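Home | Set-up | Cameras | Grippers | Troubleshooting
Last updated: June

Section 4. Comparing grippers in the Drakudlow simulated cell

Read this before you trust any score the Orkus controller gives you. Its defaults make every gripper look good. I would throw out the first batch of results and start over with the settings below.

1. Load the standard cell and leave the furniture alone. A cart or a bin moved between runs spoils the comparison.

2. Check the arm's rest pose in the wide view. The software will report "ready" in poses I wouldn't call ready.

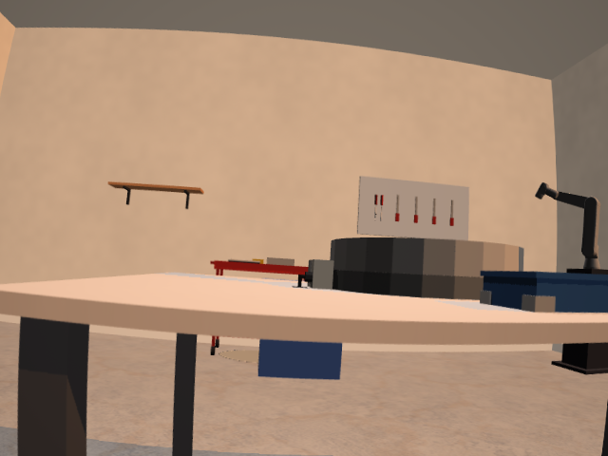 3. Set closing force to 4 and lock it. The auto setting changes the value for each gripper and keeps the change out of the log, so you end up comparing forces.

Note: The Tawhiri finger set is sold as needing no tuning. Tune it anyway.

4. Put the short open cylinders in the blue tray, upright, two rows of three. Start with the gripper open and clear of the tray.

5. Run 200 picks with the first gripper, reload the cell, then run 200 with the next. Do not use "Quick Compare." It skips the reload, and whatever got knocked over stays that way for the second gripper.
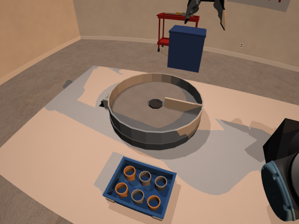 Éabha Ní Bhriain objects that 200 is too few, and that two grippers she had ranked at that point traded places by pick 300. Fair enough. Go to 300 if you have the time, but use the same number for both.

6. Save the camera views with the log. A pick counted as a success only means the fingers stopped closing before they met. They may have stopped on a rim, a wall or the tray.

Caution: The collision check is loose near large objects. Bring the fingers down slowly over anything tall and watch from the side view.

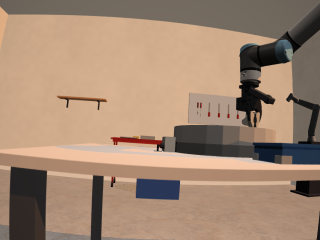

7. Repeat the whole set with a different random seed. If the ranking flips, you don't have a ranking.

8. Write down the controller version. Build 122 changed the contact settings, and scores from before and after it can't be compared, whatever the release notes say.

Comments (3)

Wubit Nigatu: Step 3 explains a lot. We had auto force on for all of our runs.

grirnstead_lab: Does any of this carry over to a real arm? Our rankings didn't.

Éabha Ní Bhriain: Ours did for the stiff fingers and failed for the soft ones. Still say 300.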